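Pesetti
Countertops and Kitchen Work Surfaces

Rukavstead Butcher-Block Work Top

Overview

The Rukavstead is a freestanding work top with a light butcher-block surface, sold for kitchens, pantries and packing rooms where small containers are filled, sorted and labeled by hand. It is supplied as a top only or with the Garcia leg set. The surface is left plain, with no routed grooves, cutouts or raised rim, so jars, scales and trays can slide from one side to the other.

The current version replaces the earlier Jeltness top as of January 2021. Hole spacing on the underside is unchanged. Legs, rails and levelers bought for the Jeltness will fit the Rukavstead without drilling.

Specifications

Depth: 70 cm
Underside clearance with Garcia leg set, shelf removed: 70 cm
Edge: square, with a 2 mm easing on the upper corner
Finish: food-safe oil, matte
Rated load, evenly spread, top on leg set: 100 kg
Heat: not rated for direct contact with pans or bakeware

Length is cut to order in whole centimeters up to 300 cm. Lengths over two meters ship with an additional center rail, which must be installed before the top is loaded.

What is included

Work top, oiled on all faces
Threaded inserts, factory fitted
One bottle of finishing oil, 100 ml
Abrasive pad, fine
Installation sheet

The Garcia leg set, the lower shelf and the wall bracket are ordered separately. The wall bracket can be used only on tops without the center rail.

Installation

Unwrap the top and leave it flat in the room where it will be used for two days. Place the legs over the factory inserts and start all bolts by hand before tightening any of them. Turn the table upright with two people. Set the levelers so that a spirit level reads true along both the length and the depth.

If the top is fixed to a wall, leave a gap of 2 mm along the back edge. Do not fill this gap with rigid adhesive. Solid wood moves across the grain with changes in humidity, and a top that is held tight on both sides may cup.

Surface use

The pale grain gives good contrast with most container labels and with spilled product. Ground spices can leave color in the oil finish if they are rubbed in. Brush dry powder off the surface first, then wipe with a barely damp cloth along the grain. Paprika, turmeric and chili blends should be removed the same day.

Glass and hard plastic containers may be set down directly. Cork and plastic caps do not mark the finish. Put a mat under cast iron and unglazed stoneware. Standing water should be wiped up within a few minutes, particularly near the end grain.

For sorting work, we suggest keeping tall containers toward the back and short ones at the front, where their labels can be read over the front edge. Mixed cap colors are useful for sorting by group, but printed labels should still be checked before refilling. 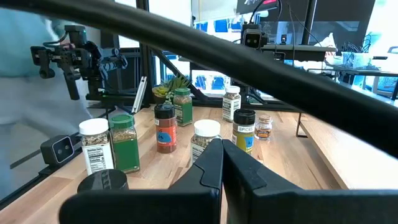

Maintenance

Oil the top once a week for the first month, then every three months. Apply a thin coat with a lint-free cloth, wait 20 minutes and wipe off the excess. Allow the surface to dry overnight before putting containers back. Oily cloths must be laid flat outdoors to dry or stored in a sealed metal can.

Light stains can be removed with the abrasive pad supplied. Work with the grain over an area larger than the stain, remove the dust and apply fresh oil. The repaired area may look lighter until it has had several coats.

Ordering notes

State the finished length, the leg option and the side on which the delivery crew will enter the room. Cut tops cannot be returned unless damaged in transit. Report shipping damage before installation and keep the wrapping until the claim is closed.

Orders for the lower shelf placed now are scheduled for dispatch in February. Replacement levelers, inserts and oil are in stock under the Pesetti spare parts list.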